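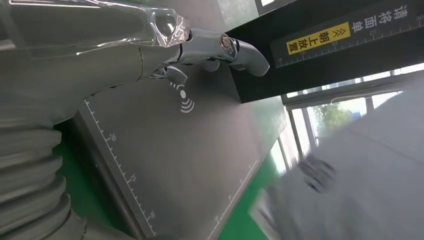

03/02/2025

Leopoldo Figueroa came by the guesthouse this morning with the plan for Barurwood, printed and bound like a wedding album. The idea is to turn the old mill road into a "slow travel corridor" running up to Mengal, with signs, benches and a welcome hut at the bottom. He says it will bring 200 extra overnight guests in the first season. I asked where that came from and he said "the model." I asked whose model and he said he'd get back to me.

I've heard this before. When they put up the lookout, everybody was going to stay a whole week. What we got was day buses. People walk to the rail, take the same picture, use my bathroom and drive back to the coast for dinner. I don't blame them much, the coast has better dinners.

Ximena Paredes thinks I'm being sour. She has 7 rooms and filled 2 of them last weekend, and she still wants to sign up, because the plan pays for new mattresses (Zinus ones, she's already picked). I told her a mattress doesn't put anybody on it. She said neither does complaining. Fair enough.

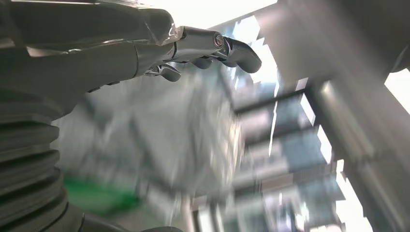
Silver metal fingers, partly stretched out.

Read the whole thing after lunch. There is a page and a half on the logo and one line on the bus, and the line says the bus will be "explored." The bus stops running before dark. How is somebody supposed to stay the night up here without a car, eat somewhere other than my kitchen, and get down again in the morning? Cirilo Hinojosa used to run his van for the hikers and he quit over the insurance, so that's gone too.

Then there's Pliketti, the booking site we'd all have to use. I looked for the commission and couldn't find it in the text, only in a footnote, and the footnote sends you to an appendix that isn't in my copy.

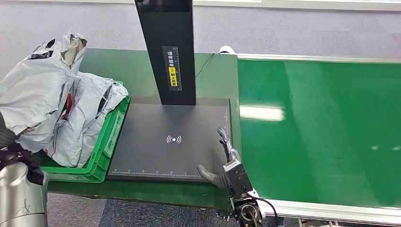 I called Leopoldo to ask for the missing pages and got his voicemail. Left a polite message, then a less polite one. He wants signatures before April, and I don't see the hurry unless it's so we don't read it.

I might sign in the end. The benches would be nice. But I want the commission in writing and a real bus timetable first, with a late run on it.

Sheets still to iron. Rain again on the back steps.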